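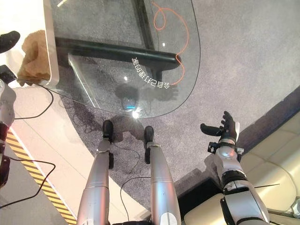 Front Desk and Scheduling Assistant, Echevarría Physical Therapy

Flultville — part time, 4 mornings a week

Echevarría Physical Therapy is hiring a front desk assistant to start in August. The clinic sees 271 regular patients and shares a parking lot with the Fanix building on the north side of town.

You will answer phones, book and move appointments, check patients in, and send insurance forms to our billing office. We use Cluvico for scheduling and will train you on it. Shifts start at 7:30 a.m. and end at noon.

You need a high school diploma or GED and a year of work with the public. Spanish is a plus. Medical office experience helps but is not required.

Pay is $377 a week during training and goes up after 11 weeks. Part-time staff get paid sick days — no health plan at this time.

To apply, bring or mail a resume and two references to Iker Carrasco, office manager. Please do not call during clinic hours. Interviews are held in the afternoon.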